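Visitors to the Gradton open day in November went through the robot room in groups of 6, and most asked the same thing first. Why cloth? "Fabric never lies the same way twice," said the engineer from Sadoleo who ran the demonstration. "A metal part does. That makes cloth a good test."

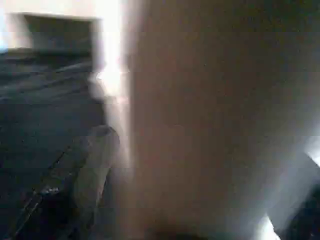 Toprak wondered whether slow work like that would ever pay for itself in a small shop. The engineer didn't argue. "Not this year," she said. "We logged 263 practice runs before the doors opened, and 70 of them needed a person to step in."

The second half of the visit was about rigid things: rods, rails and corner joints. The engineer said two arms make sense there, but that timing them is the hard part. "One arm pulls, the other has to know." 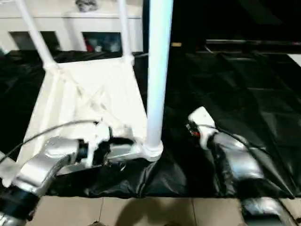 Two arms at the white frame, Gradton open day.

Sadoleo plans to repeat the demonstration in the spring.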